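제3장 부엌의 물: 급수와 배수

학습 목표
가정의 부엌에 물이 들어오고 나가는 경로를 설명할 수 있다.
개수대의 종류와 각각의 쓰임을 구별할 수 있다.
트랩의 구조와 봉수의 역할을 설명할 수 있다.

3.1 부엌과 물

부엌은 집 안에서 물을 가장 다양하게 쓰는 곳이다. 욕실에서는 주로 몸을 씻고 세탁실에서는 옷을 빨지만, 부엌에서는 마실 물을 받고 쌀을 씻고 채소를 헹구고 그릇을 닦는다. 같은 수도꼭지에서 나온 물이 어떤 때는 음식의 일부가 되고 어떤 때는 기름과 세제를 싣고 바로 하수관으로 내려간다. 그래서 부엌의 설비를 계획할 때에는 깨끗한 물이 들어오는 길과 더러워진 물이 나가는 길을 따로 생각해야 한다.

수도가 집 안까지 들어오기 전에는 물을 길어 오는 일이 집안일의 큰 부분을 차지하였다. 해안 마을 일탐리(Iltamley)의 옛 주택 기록을 정리한 오두르 라븐(Oddur Ravn)은 이 마을 부엌의 대부분이 집의 북쪽, 공동 우물과 가까운 쪽에 붙어 있었다고 적었다. 물독은 문 바로 안쪽에 두었고, 설거지는 마당에서 하였다. 마을에 급수관이 놓인 뒤에 지은 집에서는 부엌이 남쪽으로 옮겨 갔으며 설거지도 실내에서 하게 되었다. 급수 방식이 바뀌면서 방의 배치까지 달라진 것이다.

오늘날의 부엌에서는 개수대가 급수와 배수가 만나는 지점이 된다. 개수대의 위치가 정해지면 수도관과 배수관의 위치가 정해지고, 조리대와 가열대의 자리도 그에 따라 제한을 받는다. 개수대를 나중에 옮기려면 바닥이나 벽을 뜯어야 하는 경우가 많으므로 설계 초기에 결정하는 것이 보통이다.

3.2 개수대의 종류

개수대는 물을 받는 칸의 수에 따라 한 칸 개수대와 두 칸 개수대로 나눈다. 한 칸 개수대는 칸이 넓어 큰 냄비나 구이판을 눕혀 씻기에 좋다. 두 칸 개수대는 한쪽에 씻을 그릇을 담그고 다른 쪽에서 헹굴 수 있다. 식재료를 다루는 칸과 그릇을 씻는 칸을 나누어 쓰는 집도 있다. 다만 전체 너비가 같다면 칸 하나의 너비는 한 칸 개수대보다 좁아진다.

설치 방식으로는 상판 위에 테두리를 걸치는 방식과 상판 아래에서 붙이는 방식이 있다. 앞의 방식은 시공이 쉽고 교체하기 편하지만 테두리와 상판 사이에 때가 끼기 쉽다. 뒤의 방식은 상판의 물기를 칸 안으로 곧바로 쓸어 넣을 수 있으나, 상판의 절단면이 드러나므로 물에 강한 재료를 써야 한다.
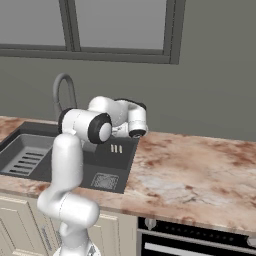
그림 3-1 대리석 상판에 설치된 짙은 회색의 두 칸 개수대.

개수대의 재료로는 스테인리스강, 법랑, 도기, 인조석 등이 쓰인다. 스테인리스강은 가볍고 열에 강하지만 물이 떨어지는 소리가 크고 긁힌 자국이 남는다. 도기는 산과 세제에 잘 견디지만 무겁고, 무거운 것을 떨어뜨리면 깨질 수 있다. 인조석은 색을 다양하게 낼 수 있으며 소음이 적다. 뜨거운 냄비를 바로 올려놓아도 되는지는 제품마다 다르므로 설명서를 확인한다.

상판의 재료도 함께 고려한다. 대리석은 주성분이 탄산칼슘이어서 식초나 레몬즙이 닿으면 표면의 광택이 없어진다. 산성 식품을 흘렸을 때에는 곧바로 물로 닦아 내고, 산성 세제는 쓰지 않는다. 화강암은 산에 더 강하지만 역시 기름이 스며들 수 있어 발수 처리를 한다.

3.3 배수와 트랩

개수대에서 나간 물은 배수구, 트랩, 배수 수평관을 차례로 지나 건물의 배수 수직관으로 들어간다. 트랩은 관을 구부리거나 통 모양으로 만들어 그 안에 늘 물이 고여 있도록 한 장치이다. 고인 물을 봉수라고 하며, 봉수는 하수관의 냄새와 벌레가 실내로 올라오는 것을 막는다.

봉수가 없어지는 원인은 여러 가지이다. 오랫동안 물을 쓰지 않으면 증발로 줄어든다. 한꺼번에 많은 물이 내려갈 때에는 관 안의 압력이 낮아져 봉수가 빨려 나가기도 한다. 이를 막기 위하여 통기관을 두어 관 안의 압력을 바깥과 비슷하게 유지한다.

배수관의 기울기도 중요하다. 기울기가 너무 작으면 물의 속도가 느려 음식 찌꺼기가 가라앉고, 너무 크면 물만 먼저 흘러가고 찌꺼기가 관에 남는다. 기름은 따뜻할 때 액체로 흘러가더라도 관 안에서 식으면서 굳는다. 여기에 찌꺼기가 달라붙으면 물길이 점점 좁아진다. 남은 기름은 종이로 닦아 낸 뒤에 그릇을 씻는다.

사례 연구
카우리 비아르드나손(Kári Bjarnason)의 집은 식구가 네 명이고 두 칸 개수대를 쓴다. 지난 6월에 설거지 방법을 바꾸어 가며 한 번에 쓰는 물의 양을 재어 보았다. 수도를 틀어 둔 채 씻고 헹구었을 때에는 125리터를 썼고, 한쪽 칸에 물을 받아 씻은 뒤 다른 칸에서 헹구었을 때에는 32리터를 썼다. 두 방법에서 그릇의 수와 세제의 양은 같게 하였다.

생각해 보기
1. 우리 집 개수대 아래의 관을 살펴보고 트랩의 모양을 그려 보자.
2. 사례 연구에서 두 방법의 물 사용량 차이를 구하고, 하루에 두 번 설거지할 때의 차이를 계산해 보자.
3. 오래 비워 둔 집의 부엌에서 하수구 냄새가 나는 까닭을 봉수와 관련지어 설명해 보자.

다음 절에서는 수도꼭지의 내부 구조와 온수가 공급되는 방식을 다룬다.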